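Re: Gripper budget, spring round 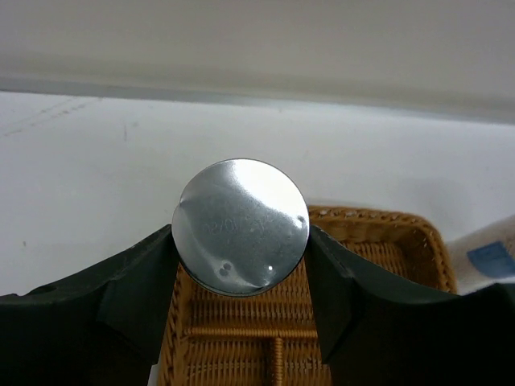

Wrist camera view, round metal end held over the divided basket

Hi all,

Tiburcio, thanks for getting this started. I've had a good few sessions on the sorting job now and I'm really excited about where the money could go! Replies are mixed in with your text.

On April 7, 2019, Tiburcio Ayala wrote:

> We have 2,850 left for the sorting bench. My first thought was a
> second gripper from Brendier, same as the one we have, so that we
> aren't stuck if one goes down.

I'd go for spare fingers first. The pointed tips are lovely for round things – look how little of the disc they touch – and it's the tips I'd expect to need replacing. Horgan quoted me 409 for a set of fingers in March, with mounting screws, and they still had 5 sets on the shelf. Two sets would leave us plenty for the rest of the list.

> Do we need a better camera at the wrist? Vanberg has one with a
> polarizing filter, but it eats most of the budget.

I'd love one, but let's try light first. With shiny metal the glare sweeps across the upper right of the face and takes part of the stamped line with it. I can tell there are characters there and I still couldn't read them out to you with any confidence. A diffuser over the bench lamp is cheap, and if that gets us the codes, the Vanberg can wait a year. If it doesn't, we'll have before and after pictures to back up the request, which never hurts.

> And what about bins? Sendberg does molded trays.

Please can we keep the wicker basket too? The dividers make good targets, and the woven rim is a much tougher test for the planner than a smooth tray. I'd buy 6 of the small Sendberg trays for the repeat runs and hang on to the basket for everything else.

So my vote is fingers, diffuser, trays, in that order. Could someone check whether Horgan's price includes shipping? I forgot to ask.

Aidan Ní Chonaill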